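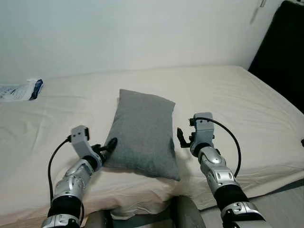 A gray pillow on a cream-white sheet.

Interview: a year of used hybrids at Trotgate

We caught the owner of Trotgate on a Tuesday, a little before opening. Small lot on the edge of Trullmont, two lifts in the back, coffee machine that takes its time. He didn't want his name in this ("put the lot's name, that's what pays the rent") so that's how we did it. Twenty minutes, he said. We got closer to forty, with the phone going the whole way through.

The lot sells used hybrids and small gas cars. Nothing new, nothing fancy. It started out as a tire shop, and the tire machine is still there.

First thing we asked was why hybrids.

"People kept coming in and asking. I had trucks. Good trucks! And they'd walk right past and say, you got anything that gets 50 to the gallon? After a while you listen."

He buys mostly at the Cetidley auction, early, before the bigger dealers have finished their breakfast. Says he has passed on more cars than he's bought. What does he look for?

"Service book first. Then I get down on my knees and look under it. Rust where the brake lines run, I walk. Paint I don't care so much. Paint I can live with."

And the battery? That's the one every reader writes in about. He laughed at that one.

"They all ask about the battery. I ask them when they last changed the cabin filter. On a lot of these the battery pack has its own little fan, and the intake is down by the back seat. Dog hair, crumbs, a kid's sock one time. Blocks it up. Pack runs hot, and then they come in saying hybrids are junk."

So clean the intake. He does it on every car that comes in, takes him ten minutes with a vacuum and a soft brush. Doesn't charge for it if you bought the car from him.

We asked what a tired pack feels like from the drivers seat.

"The gauge jumps around. Full, then half, then full again, and you've only gone to the grocery store. Engine kicks in when it shouldn't need to. If I see that on a test drive I hand back the keys."

Phone rang here. Somebody wanting to know if the blue hatchback was still for sale. It was not.

On to brakes. Hybrids slow down partly with the motor, so the pads last. Good news, mostly. He sees another side of it in his shop.

"Pads look brand new and the slide pins are stuck solid. They never get worked. In the salt it's worse. I tell people, once in a while, empty road, no one behind you, brake good and firm. And have the pins greased when you rotate the tires."

How often to rotate? Go by the manual, he says, and then do it a bit sooner. Tires are where he thinks folks throw away the mileage they paid for. Low pressure, wrong type, cheap set put on right before a sale. He checks the pressure on the whole lot every week, cold, first thing in the morning, and he was doing it when we pulled in.

"You buy a car that sips gas and then drive on four soft tires. Why?"

We asked about highway driving too. Plenty of our readers do long commutes, out past Cetidley and back, and complain that they don't see the numbers on the window sticker.

"Go slower. I know, I know. But try a week at 65 and a week at 75 and look at your own receipts. I did it myself. I was mad at how much it was."

His own car is a plain gas one, by the way. A little four-cylinder with a manual, crank windows in the back. Bought it for his commute and never got around to selling it. The last repair was a water pump and a belt, came to $1777 with the timing work thrown in at the same time, and he winced telling us. Not done in his own shop either, he was laid up with a bad back that month.

"Seventy miles a day I put on that thing. It owes me nothing. I'll drive it til the floor goes." 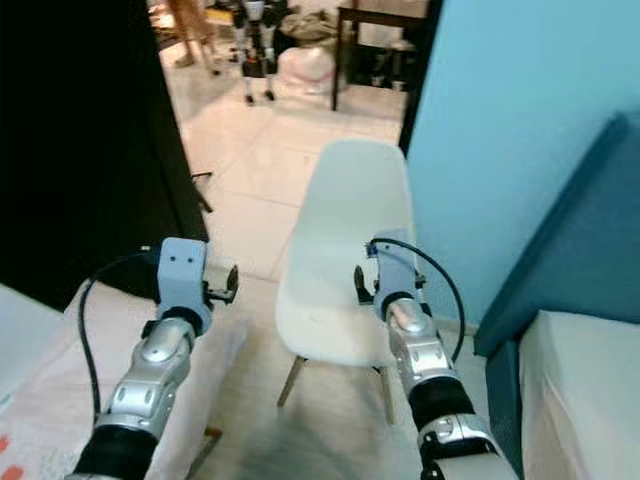

What he'd tell a first-time buyer

Bring a flashlight. Drive it cold, ask them not to warm it up before you get there. Turn the radio off. Try every window and every seat belt, run the AC and the heat both, even in July. He says most people spend longer picking a phone.

"And drive it home the way you'd really go home. Your hill, your potholes. If the seller won't let you have it for half an hour, there's another car."

Does he take trade-ins? Yes, small cars only. Warranty? Four months on the engine and gearbox, written on one page, and he'll go over it with you line by line. Financing he sends out to a place called Rocha, two doors down, and says he gets nothing for it.

Next up is a third lift, if the permit comes thru. He wants to do battery pack work in-house, now he sends it away and waits. He'd also like to hire, but good techs who want to work on older hybrids are hard to find out here.

The phone again. Another one about the hatchback.

Trotgate is open every day but Sunday. Park on the street side, the lot is tight.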